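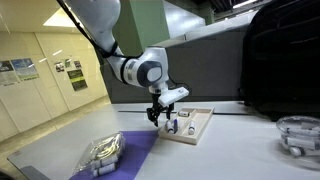 3 min read

Every house I have ever lived in has had one drawer that won't quite close. You know the one. Batteries of uncertain age, a tape measure, picture hooks, the spare key to something, and down at the bottom a layer of screws and pegs and little caps that came with furniture we no longer own. I put up with mine for years, and then one wet weekend in June I tipped the whole thing out on the kitchen table and made myself deal with it.

What finally fixed it was a shallow tray with dividers. I'd tried deep boxes before, and deep boxes are wonderful places for things to disappear (I found three glue sticks in one, all dried up). With a shallow tray you can see everything at a glance, and there's simply no room to pile one thing on top of another.

Measure before you shop

Measure the inside of the drawer, not the front, and check the height too. My drawer is 254 mm across on the inside, and the first tray I brought home was a whisker too wide. It went to live in the bathroom, where it holds hair clips very nicely. Leave yourself a finger's width at one side so you can lift the tray out for cleaning. If it slides around, a bit of rubbery shelf liner cut to size will hold it still.

Sort by job

My mother sorted by size and I did the same for a long time, but I've come around to sorting by job. Everything for hanging pictures goes together, everything for the bikes goes together, and the odd shelf pegs get a spot of their own. Long thin things like pencils can lie on the diagonal if the compartment is a little short for them. I used to fuss about that, and now I let them be.

Before anything goes back in, give it a wipe with a barely damp cloth and let it dry on a towel. If your tray is wood, a little food-safe oil rubbed in with an old sock once a year keeps it looking cared for - I use the Arnberg one from the hardware store, but any plain mineral oil will do the job.

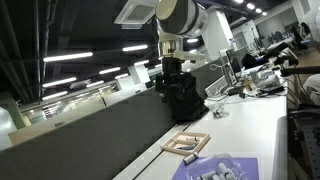

Keep a landing spot

Small parts wander. They turn up on windowsills, in coat pockets, in the bottom of the washing machine, and you never have the patience to put each one away properly. So I keep an old saucer by the back door, and anything stray goes in there until I have a minute. When the saucer is full, I put the kettle on and sort it. It's a rather pleasant little job with the radio going!

Anything I still can't identify after a second round on the saucer goes out.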